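Re-waterproofing a rain shell that wets out at the shoulders

trosier_hiker
8/21/21
My Norðdahl shell is wetting out at the shoulders after about two hours of steady rain. Seam tape looks fine. I washed it with regular detergent and it got worse. Spray-on or wash-in?

burgi.ortner
Regular detergent leaves residue and the face fabric soaks up water. Wash it again with a tech wash, two rinses, no softener. Then tumble on low and test it under the tap before you buy anything.

Eskildsen_Th
Agree on the wash, but skip the wash-in treatment. It coats the lining too and the jacket feels clammy afterward. I use the Zinia spray on the shoulders, cuffs and hood, let it sit a few minutes, then wipe off the extra with a damp cloth.
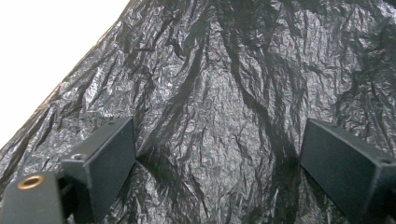
Do it while the jacket is still damp from the wash and zip everything shut first, pit zips too. One 200 ml bottle does my shell and my wife's. Hang it overnight, then low heat for 21 minutes if the care label allows a dryer.

burgi.ortner
I don't agree about wash-in. For an unlined shell it gives more even coverage. I did mine in January and the back panel still beads. Sprays always leave me with streaks.

Eskildsen_Th
Streaks mean it wasn't wiped. Pack straps rub the shoulders bare anyway, so you'll be redoing that spot whatever you use.

trosier_hiker
Washed it twice and dried it on low. Left shoulder beads now, right one still goes dark. Is the Zinia stuff on Ceneo the same as the one in shops?

burgi.ortner
Check the inside of that right shoulder. If the coating is flaking, no spray will fix it.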